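# Provusmont allonge la vie de son break Hosdale

Le Hosdale n'aura pas de remplaçant avant 2 ans. Provusmont l'a confirmé en juillet à son réseau, en même temps que le programme de la prochaine année-modèle. Le break familial reste donc au catalogue, avec une planche de bord revue, une boîte automatique retouchée et une finition supplémentaire placée tout en haut de la gamme.

La décision surprend un peu. Le modèle accuse son âge et la concurrence s'est largement tournée vers les SUV. Mais le Hosdale garde une clientèle fidèle, composée surtout de gros rouleurs et d'artisans qui ont besoin de longueur de chargement et ne veulent pas d'un utilitaire. Les concessionnaires demandaient depuis longtemps qu'on ne les laisse pas sans break à vendre.

À l'extérieur, peu de changements. La calandre perd sa barre chromée, les feux avant adoptent une nouvelle signature lumineuse et le bouclier arrière est redessiné dans sa partie basse. Les portes, le capot et le hayon ne bougent pas. Deux teintes disparaissent du nuancier, dont le vert foncé qui se vendait mal, et un gris mat fait son entrée en option.

L'habitacle a reçu plus d'attention. L'écran central remonte de quelques centimètres, ce qui dégage enfin les aérateurs, et les commandes de climatisation restent physiques. Les clients l'avaient réclamé, la marque les a écoutés. La sellerie change également, avec un tissu plus épais sur les versions de base. On regrettera que la console conserve ses plastiques durs, là où le genou du conducteur vient s'appuyer.

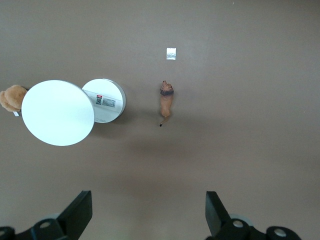

Sous le capot, le quatre-cylindres essence est reconduit sans modification de puissance. La nouveauté vient de la transmission Turnamix, dont la gestion électronique a été entièrement reprise. La version actuelle hésite à basse vitesse, surtout en manœuvre et dans les embouteillages. Provusmont annonce des passages plus francs entre la première et la deuxième, et un mode remorquage qui retient plus longtemps les rapports en descente. Il faudra conduire la voiture pour en juger.

La finition haute s'appellera Vermeulen, un nom que la marque n'avait plus utilisé depuis son ancien coupé. Elle comprend une suspension pilotée, des freins avant plus grands et des sièges à réglages électriques. Sa production sera limitée à 1 000 exemplaires la première année, dont 417 réservés au marché français. Pas de moteur spécifique, ce qui décevra ceux qui espéraient une vraie version sportive.

Le coffre, point fort du modèle, conserve ses dimensions. Le plancher devient réglable sur deux hauteurs et le cache-bagages se range désormais dessous. La galerie de toit et l'attelage démontable restent en option, y compris sur la Vermeulen. À ce niveau de gamme, c'est difficile à défendre.

Côté tarifs, la version d'entrée augmente de 500 euros. Le prix de la Vermeulen sera communiqué à l'ouverture des commandes. Les propriétaires actuels pourront la réserver en priorité auprès de leur concessionnaire, contre un acompte remboursable. Les voitures de stock de l'ancienne année-modèle seront vendues telles quelles, sans mise à jour possible de la boîte.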